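January 7, 2018

Back on the gripper comparison. The plan is still the same as before the holidays: get the Flastine two-finger and the Andell parallel jaw doing the same grasps in the simulator, then move whichever one behaves to the real arm. I keep calling the Flastine "the linkage one" in my logs, so if you're grepping for results, search both names (sorry!).

First job this morning was the controller. I had the finger stiffness at 900 for everything, left over from the Myklebust tests, and the linkage really didn't like it. It buzzed at the joints even with nothing between the pads. Dropped it to 500 and the buzz went away, dropped it again to 400 and the fingers got lazy and started lagging each other on close. So 500 it is for now, for both grippers, and I've put it in the shared config instead of my own copy. Please don't change it back without telling me.

Then wrist camera views. I turned the lights way down and kept the plain blue backdrop, mostly to see whether the black fingers still separate from what's behind them. The white object is easy, it's the brightest thing there even when dim. The links are another story, they're so close to the backdrop in value that my edge mask eats half of them.
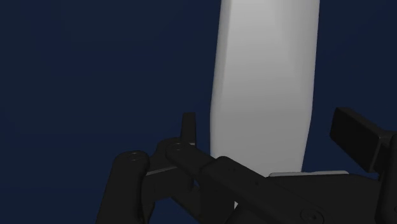 Do we need to redo the camera calibration every time we swap grippers?

Only the wrist-to-fingertip offset. The lens numbers stay put as long as you leave the camera on its mount, so run the short routine and skip the long one.

Ran 3 closes with the Andell after the swap and it was boring in the best way, straight in and straight out. The linkage fingertips travel on an arc, so the approach height has to be set for where they end up and I keep forgetting that! I want the offset computed from the opening width and not typed in by hand.

Still to do:

- brighten the finger material a little and rerun the edge mask
- same closes with the linkage at the new stiffness
- ask the Trerneck folks which firmware their arm is on before I copy any gains over
- clean up the log names (me)

Left the sim open on the second machine with the Andell loaded.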